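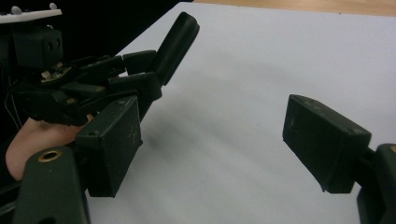 Collections / Model Hands

Dark green robotic hand on a white table in the Luker Study Room. The longest finger is raised, with the shorter segments stacked in tiers behind and beneath it. Small joint pins and screw heads show along the sides.

The hand belongs to the Tiven Teaching Collection, which lends objects to schools, colleges and evening classes throughout the year. The collection holds 1,000 items, of which 18 are jointed hands made for the study of movement and assembly. Earlier hands in the group came from the Sanum workshop and are recorded in a separate list.

Visitors may handle the jointed pieces at a table during supervised sessions, held on Friday afternoons in Room 2. Objects should be supported from below at all times and should not be lifted by the fingers. Exposed circuit boards and wiring must not be touched. Bags, coats and drinks are to be left in the lockers by the entrance.

The Thái Gallery, on the same floor, will show a selection from the group in October. Requests for loans or for copies of photographs should be made in writing to the Collections Office, quoting the title of this page.

Contact the Collections Office | © Tiven Teaching Collection | Back to top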